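Collecting demonstrations at Noda: a talk with Nikau Bright

2 July 2021

Nikau Bright runs data collection at Noda, the manipulation group inside Nolholm. The group records people driving pairs of robot arms through kitchen tasks and trains a policy on the recordings. Bright's job is to decide what gets recorded, in what order, and what gets deleted.

The sandwich task is the current one. It has 13 stages, and Bright wrote the stage list before anyone touched the arms. "The list is the spec," Bright said. "If an operator can't tell which stage they are in, the labels are worthless, and you find out a month later when training stalls."

The target is 3000 accepted episodes. The group has 700. An episode is accepted if every stage is completed without a reset and the joint logs have no gaps. Dropped items are allowed when the operator picks them up again. Bright argued for that rule against some resistance. A policy trained only on clean runs has no idea what to do after a slip, and slips are frequent with soft food.

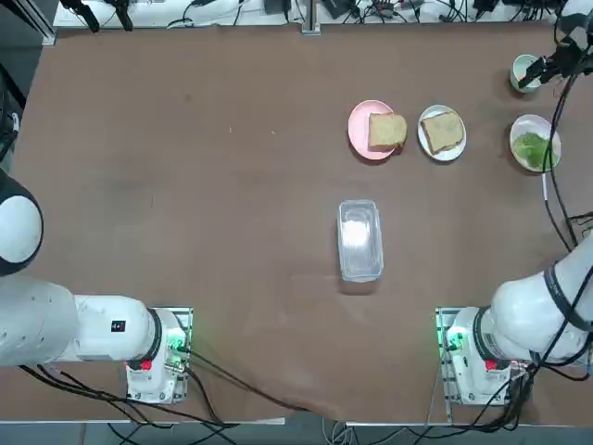
Placement is varied by a script. Before each episode it prints positions for the plates and containers, and the operator sets the table to match. "People think they are random and they aren't," Bright said. "Left to themselves they put the plate in the same spot all afternoon. We measured it in November and the spread was tiny." The older data, collected under the project name Kurian, was thrown out for that reason.

Bread is the awkward item. A slice stiffens over a session, and grip forces that work early will be wrong later on. Bright's answer is to log the age of each slice and leave the variation in. Spreads and chopped greens are replaced on a fixed schedule.

Operators work in blocks of 57 minutes, a length that came from plotting rejection rate against time on task. Past that point the arms start to pause in midair while the operator thinks, and the policy learns to pause too. Trimming the idle segments afterward was tried at the Dilside lab. It produced jumps in velocity that were worse than the pauses.

Asked whether more arms would speed things up, Bright said the limit is review. Every episode is watched once at double speed by someone other than the operator. "I could fill a disk by the end of the week - then I'd have a full disk."

The next task on the list is pouring. Bright has written nine stages for it so far and expects to split two of them.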